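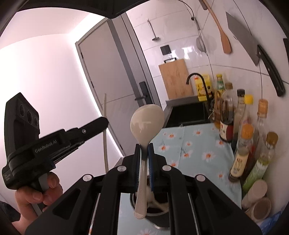

Babar Jadoon writes that he has given up on the third book of a trilogy four times now, always at the same chapter, always because he can't remember who betrayed whom in book two. Could the household tips page please help, he asks, before the library starts sending letters.

It can, a little. Mostly with tape and index cards.

Keep a card in the back of every series book. When you finish, write down who is dead, who is only said to be dead, and who has the map. Do it that night. By April you will remember the dog's name and nothing else.

Date the card. Mine for the second Huditz book says 2022-01-08 and "do NOT trust the aunt," and I have no idea what the aunt did, but I went into the next one properly suspicious.

If you never made a card, reread the last 3 chapters of the previous book and skip the rest. Purists will object. Purists have more free evenings than you do.

Shelve a series in reading order, left to right, with the unread ones lying on their sides. A sideways book nags. I had all 16 of the Vuststead mysteries on their sides at one point and started using the other door.

Cracked paperback spine: run a thin line of white glue down the inside with a toothpick, close the book on wax paper, and put something heavy on it overnight. A 200-page novel needs one dictionary. Anything longer - and sequels are always longer - needs two.

Food stains: let them dry, then scrape with the back of a butter knife. Don't rub. I rubbed, and the big escape in my copy of Benmoussa now takes place in a light fog of marinara.

Dust jackets come off before reading and go somewhere flat. On top of the refrigerator is not flat, whatever it looks like from down there.

Library copies get none of the above except the card, and take the card out before you return it. Someone at my branch knows my views on the aunt.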